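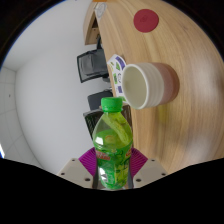
When a Robot Lets Go: What Happened at Skarnton
Clullden Science Center, Young Readers' Pages

People pick up bottles every day without thinking much about it. Your fingers feel how heavy the bottle is. If it starts to slide, you squeeze a little harder. You do this so quickly that you may not notice.

A robot has to be given a way to do the same thing. This page explains what happened when a robot at the Allska packing hall in Skarnton stopped noticing that its bottles were slipping.

What was the robot's job?

The robot had one arm and a gripper with two fingers. A gripper is the part of a robot that takes hold of things. The robot lifted full drink bottles from a moving belt and put them into boxes. On a normal day it packed nearly 3,000 bottles.

Inside the gripper was a small part called a force sensor. It measured how hard the fingers were pressing and sent that number to the robot's computer. If the number was too low, the computer told the fingers to press harder. If it was too high, the fingers eased off.

What went wrong?

One Saturday in March, the wire from the force sensor worked loose. The sensor should have sent a new number many times each second. With the wire loose, the computer received nothing new, so it kept using the last number it had. That number was 402, a perfectly good number for a firm grip.

The fingers were holding too lightly, and the computer believed that all was well. Engineers call this a "stuck reading." A stopped clock is a similar fault. It still shows a time, and a person who looks at it may believe it.
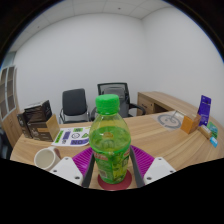 Elspeth Halliday wrote to us after an earlier version of this page appeared. She asked why the robot could not simply look at the bottle with a camera and see that it was falling. She added that her own class had argued over this for most of a lesson, and that half of them thought the programmers were to blame and the other half blamed the wire.

Her class asked a good question. A camera can help, but a bottle may slip a very small distance before it drops, and the fingers themselves may hide the part that is moving. Many robots use both touch and sight. The Skarnton robot used touch only.

As for blame, the wire was the first fault. The second was in the program, which had never been told what to do if the numbers stopped changing.

Was anyone hurt?

No one was hurt. The robot worked behind a fence, and the gate could not be opened while the arm was moving. Four bottles fell and split on the floor. A worker saw the spill and pressed the emergency stop, a large red button that cuts the power to the arm. 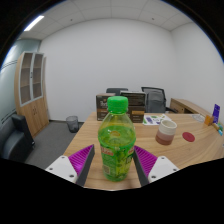
The arm was left switched off until the floor had been cleaned and the gripper checked. Workers are not allowed to reach in and catch a falling item, even a light one. A robot arm is strong, and it may begin to move again without a sound.

What was changed?

Engineers from Lindqvist, the company that looks after the robot, made two changes. First, they fitted a clip to hold the wire in place. Second, they added a rule to the program. If the sensor sends exactly the same number for too long, the robot must stop and turn on a yellow light. 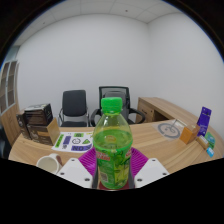
The new rule was tested before the robot went back to work. The engineers pulled the wire out on purpose, with an empty belt, and waited to see whether the arm would stop. It did. They then repeated the test with the arm raised, with the arm lowered, and with the fingers open.

Words to know

Gripper: the part of a robot that takes hold of things.
Force sensor: a part that measures a push or a squeeze.
Stuck reading: a number from a sensor that has stopped changing when it should not have.
Emergency stop: a button that shuts a machine down at once.

Try it with an adult

Hold an empty plastic bottle while wearing thick winter gloves. Ask the adult to pull gently on the bottom of the bottle. Take the gloves off and do the same again. Write down when you first felt the bottle move each time.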